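# Wire dish rack: dinner plates lean or slide when the rack is half full

**cekley_kitchen**

I replaced our old plastic drainer with a plain metal wire rack in November. It is a wide, open basket with bent wire dividers at one end and wires running across the bottom. It does fine when it is full. The trouble is with two or three plates after a small meal. They stand up, but they lean more than I would like, and the back one sometimes slides until the rims touch.

The plates are the round ones with the green border and the red ring inside it. They have some printing on the rim that I would like to keep from wearing off. I also have a clear glass plate that I never know what to do with, so it usually ends up flat on the counter.

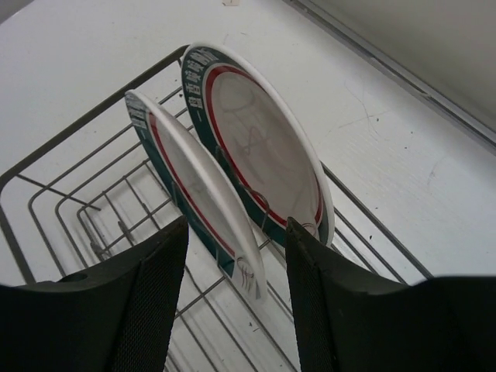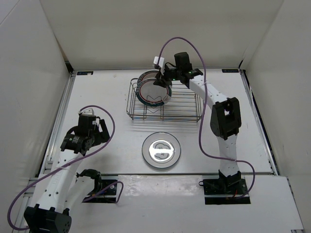
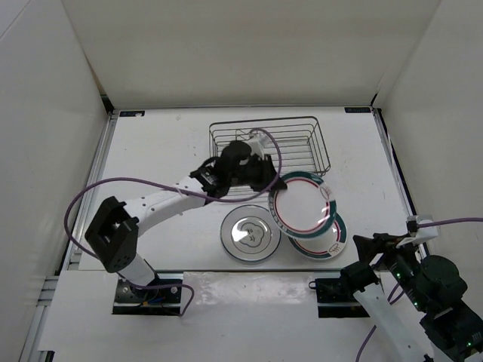

The green-rimmed plates, in the rack in the first two and out of it in the last.

What I want to know:

- Should the plates go against the dividers or out in the open part of the rack?
- Does it matter which way they face?
- Can the glass plate go in with the others?

The rack is a Stovimico. It came with no instructions, only a card with the part number (938) and an address for spare feet. I paid 1,399 for it in local money and would prefer not to buy another one. The counter is level. I checked with a small level both ways.

---

**skov_and_sons**

Use the dividers. The open part of a rack like that is for bowls, pans and anything wide enough to sit on its own. A plate needs two points of contact: the bottom edge between two of the base wires, and the back resting on an upright. If the bottom edge is sitting on top of a wire instead of between two, the plate will roll or slide as soon as you touch the rack. Most leaning problems I have seen come from that.

Set the first plate down and push it gently from side to side. If it moves easily, lift it and shift it over by one wire. When it is seated you will feel it stop. Then put the second one in with at least one upright between the two. Leave a gap you can get a finger into. It dries faster and the rims stay apart.

Facing: I put them all the same way, with the eating side toward the divider they are not leaning on. The lean then goes onto the back of the plate, and the printed side is kept clear. If you mix directions you get two rims knocking at the top.

As for the printing, rims rubbing on each other will do more harm than the wire will. If you are worried about the wire too, you can slip a short piece of clear aquarium tube over the upright. Slit it down one side with a knife first. Mine have been on for 7 years and I have replaced one of them.

The glass plate can go in. Give it the last slot and don't put anything behind it. Check whether its rim is thicker than the others. If it is, it may not drop down between the wires, and then it is better on a folded towel.

---

**urness_2**

Just lay them flat on a towel. I never had a rack that worked.

---

**third_shelf_down**

I would not lay them flat unless you are going to dry them by hand right away. Plates with a foot ring on the back hold water in the ring if they are face down, and if they are face up the water sits in the middle and leaves a mark. On glass it shows a lot. Flat on the counter is fine for a dry plate waiting to be put away.

I agree with skov_and_sons about the dividers. Two things to add.

1. Load from the back of the rack to the front. If you put the front plate in first you have to reach over it, and your sleeve or the next plate catches the rim.
2. Take them out in the opposite order, one at a time, holding the upper rim. Lift straight up until the bottom edge is clear of the wires before you tilt it. Pulling a plate toward you while it is still seated drags the whole rack.

If the rack itself moves on the counter, look at the feet. On mine (a different make) one rubber foot was missing and the rack rocked a little every time I put something in. It was hard to see but the plates slid every time. The spare was 136 plus postage, and over a week getting here. Until then I used a folded piece of shelf liner under that corner.

---

**cekley_kitchen**

Thank you. I moved both green plates over by one wire on Thursday and they stay put now. The back one was sitting on top of a wire. All four feet are there. The glass plate does not drop down between the wires, so it is going on a towel. I will look for the tube.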